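The Etholm Job

I was on my third coffee when the Brarley gripper dropped its 27th ball, and I said a word I won't type out. It was October, past six in the evening, and the heat in the Etholm building had already clicked off for the night. I had my coat on. I'd been told to pick a gripper by morning, and I had two of them on the bench and a strong dislike for both.

Let me back up. Stunska had hired me to answer one simple thing: which hand do we buy? The Hung was soft, with puffy silicone pads, and it picked up anything you showed it. Balls, socks, a bagel (my bagel, I was curious). But it was slow! It closed on things the way my grandmother shakes hands, gently and for a very long time. The Brarley had two skinny fingers and snapped shut like it was mad at you. Lovely when it worked. When it didn't, I was on my knees under the desk again with a flashlight.

So I'd set myself a rule. 100 tries each, same arm, same spot, ball into basket, and whichever one scored higher got the job. The Hung had finished before lunch with only eight misses. The Brarley was way behind, and I was already writing the email in my head.

Then I leaned on the table and felt it give -- just a little, but it gave. I crouched down and found one leg up off the floor, with the folded cardboard I'd stuck under it that morning lying a foot away. I must have kicked it loose at lunch, right when I swapped the hands over. I'd been blaming those poor fingers all afternoon for my own big feet.

I could have sent the email anyway. The Hung was fine, and I wanted my dinner. Instead I shoved the cardboard back, put in two more folds for luck, wiped the score off the whiteboard and started the Brarley over from zero. First try, it got the ball. Second try too. By the time the cleaning cart came squeaking down the hall I'd quit checking the clock, and I was talking to the thing out loud, which I'd sworn I'd never do.

"Okay," I told it, and reached for the start key. "Six more and then we eat."

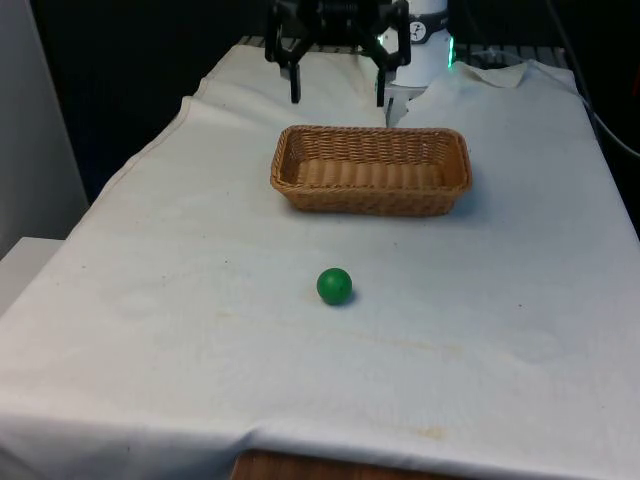 Should you retest both grippers if the table moved during only one run?

Rerunning the affected one is enough if everything else stayed the same, but repeating both makes for a fairer comparison when there's time.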